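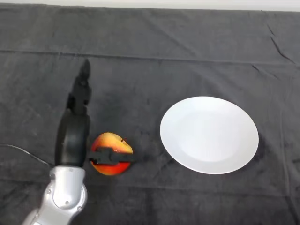
4. Preparar los datos de genotipado e importarlos en Skekier

En esta sección se explica cómo cargar en Skekier una matriz de marcadores y una tabla de fenotipos antes de construir el mapa de ligamiento. Se supone que usted ya tiene instalado el programa y que ha creado un proyecto vacío (sección 3). Los ejemplos utilizan el conjunto Susstead, una población de cebada de 127 líneas recombinantes con 891 marcadores SNP, que se descarga junto con la guía.

4.1 Antes de empezar

Usted necesita dos archivos de texto separados por tabuladores:

– la matriz de genotipos, con una fila por marcador y una columna por línea;
– la tabla de fenotipos, con una fila por línea y una columna por carácter.

Los nombres de las líneas tienen que ser idénticos en los dos archivos. El programa distingue mayúsculas y minúsculas, y también cuenta los espacios al final del nombre. En mi experiencia, la mayor parte de los errores de importación viene de estos espacios, que en la hoja de cálculo no se ven.

Nota: los códigos aceptados son A, B, H y el guion para dato ausente. Si su laboratorio entrega los genotipos como nucleótidos, conviértalos primero con la herramienta Brito (sección 2.6).

4.2 Importar la matriz de genotipos

1. Abra el proyecto y elija Datos > Importar > Genotipos.
2. Seleccione el archivo y pulse Vista previa. Compruebe que la primera columna contiene los nombres de los marcadores.
3. En Tipo de población, elija RIL. Este valor no se puede cambiar después sin repetir la importación.
4. Pulse Aceptar. En la barra inferior aparece el número de marcadores y de líneas leídos; con el conjunto Susstead deben ser 891 y 127.

Precaución: no guarde la matriz desde una hoja de cálculo con la configuración regional en español sin revisar el resultado. Algunos nombres de marcador, como MAR-5, se convierten en fechas y el nombre original se pierde. Trabaje siempre sobre una copia.

4.3 Filtrar los marcadores

5. Vaya a Datos > Filtros.
6. En Datos ausentes, escriba 15. El programa retira los marcadores con más de 15 % de datos ausentes.
7. Active Distorsión de segregación, pero deje la opción en Marcar y no en Eliminar. Un grupo de marcadores vecinos con distorsión puede tener una causa biológica y conviene mirarlo en el mapa.
8. Pulse Aplicar y guarde el informe del filtro en la carpeta del proyecto.

Los marcadores retirados quedan en la lista Excluidos. Para recuperarlos, selecciónelos y pulse Restaurar.

4.4 Importar los fenotipos

9. Elija Datos > Importar > Fenotipos y seleccione la tabla.
10. Indique el separador decimal. Los datos del ensayo de Flunemcombe usan punto.
11. Si hay repeticiones, marque Calcular media por línea. Para un modelo mixto, calcule los valores ajustados en otro programa e importe solamente estos.
12. Revise el histograma de cada carácter. Un valor muy alejado es muchas veces una coma mal puesta.

Si aparece el mensaje «Líneas sin correspondencia», pulse Detalles y corrija los nombres en el archivo de origen – el programa no permite editarlos en la ventana.

Continúe con la sección 5, Grupos de ligamiento.

Texto de la guía: Müzeyyen Bayram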